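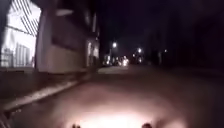
Night frontage walk — Altlow side, Kiltuvura block
Checked by: Hòa Doãn
Start 2050, September round

1. Curb edge, whole run
OK. Pale enough to pick out at night. Want a second look in daylight for cracks, can't judge them now.

2. Sidewalk width
Narrow. Passable. Anything left out by tenants goes on the list, no exceptions.

3. Window lights
On. Very bright next to everything else on this side. Tenant asked to dim after closing, Santoso to follow up agian.

4. Window bars
In place on the outside. Fixings not checked — need the short ladder. Release from inside: ask for key, test next round.

5. Low brick wall and ledge
No comment tonight. Repointing quote from Bilstead still good for 6 weeks.
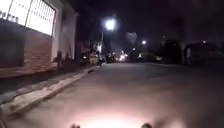
Items 3 to 5: lit window with bars, low brick wall, pale pillar. Sidewalk and curb in front.

6. Base of pillar
Something dark against the wall, post or planter maybe. Find out which. If its a planter it has to go, sidewalk is tight enough.

7. Wall lettering / panel farther along
Couldn't read the panel. Check for damage by day and get the wording for the file.

8. Street lighting past the building
Strong streetlight above the road, a smaller one farther along, right side of the street much darker. Ask Altlow office if a wall light is in the budget. Asked last round too.

9. Gutter
Not done. Needs daylight.

Open from last round: 6. Closed: none yet, waiting on Santoso for the key and the ladder.

Copy to Bilstead — items 4 and 5 only please, they dont need the rest.

H.D.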